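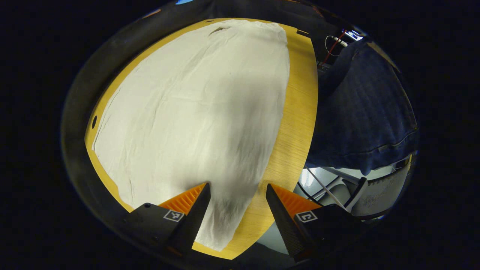 Foro de Prevención del Fraude – Medios de pago y comercio
Tema: Devoluciones abusivas y carga de la prueba

lehner_n
Publicado: 2021-10-12

Estimados compañeros:

Someto a su consideración una cuestión de criterio. Desde agosto, la entidad en la que presto servicio ha recibido 80 reclamaciones de titulares que niegan haber recibido mercancía adquirida en Dravel. El comercio aporta en todos los casos justificante de entrega firmado. El departamento jurídico entiende que la firma basta para denegar el reembolso; el de operaciones sostiene lo contrario. Agradecería conocer la práctica de otras entidades.

Nadja Lehner
Unidad de Reclamaciones

cumplimiento_sur
La firma en pantalla de un repartidor tiene un valor probatorio muy limitado. En nuestra casa exigimos dos elementos concurrentes: justificante de entrega y coincidencia del domicilio con el que consta en la ficha del cliente. Si falta uno de ellos, se abona la reclamación.

Auditor_Leson
Discrepo respetuosamente. Con ese criterio, Leson abonó el ejercicio pasado 1.700 euros a un único titular que reclamaba siempre por importes inferiores a 100 euros. El domicilio no coincidía porque el propio cliente lo modificaba antes de cada compra. El expediente debe examinarse por titular – nunca por operación aislada.

cumplimiento_sur
El caso que expone es de reincidencia y admite un tratamiento separado. No veo justificado trasladar esa sospecha a quien reclama por primera vez.

mediospago_drakos
En Drakos aplicamos un régimen intermedio: la primera reclamación se tramita sin requisitos adicionales; a partir de la segunda se solicita declaración firmada del titular. Conviene que el texto advierta de las consecuencias de una manifestación falsa.

Auditor_Leson
¿Conservan ustedes estadística de desistimientos tras solicitar la declaración?

mediospago_drakos
La conservamos, aunque no estoy autorizado a difundirla.

lehner_n
Agradezco las respuestas. Trasladaré al departamento jurídico la propuesta de la declaración firmada. Queda pendiente la consulta sobre Vultard, cuyo servicio de mensajería no facilita la hora de entrega. Si alguna entidad ha obtenido ese dato, le ruego que indique el cauce empleado.

cumplimiento_sur
Por escrito y a través del comercio. A nosotros no nos atendieron la solicitud directa.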